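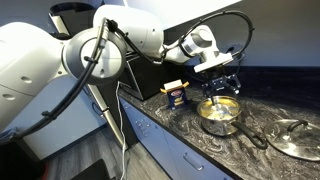 How is a cooking episode split into training segments?
Each episode is cut at contact changes, when the fingers first touch or leave an object, and every segment is then labeled with a single sub-goal.

Progress report, July – Illier manipulation project
Prepared by Mihret Jemal for Diston

Work this period covered the segmentation method and the first comparison against fixed-length windows. The saucepan task set now holds 3842 segments. After review, 3489 were kept for training; the rest had missing force readings or labels on which the two reviewers disagreed.

The policy trained on contact-based segments completed 87 percent of held-out trials. The fixed-window baseline used the same network and the same training steps. It failed mostly at the transition into the pan, where a window often spanned both approach and contact. We have not yet separated the effect of the labels from the effect of the cut points – that ablation is set up and will run on the Ambaye cluster.
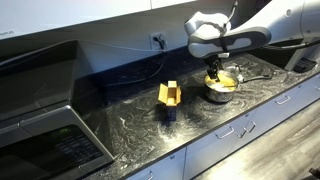
Figure 2. Gripper fingers lowered into the saucepan, with the microwave at left.

Two items remain open. Contact detection is still weak in thick mixtures, where force rises slowly and the threshold triggers late. A slope-based detector is in testing. The Bresano export format also drops wrist torque, so those files must be converted again before the ablation.

No change to budget or staffing is requested.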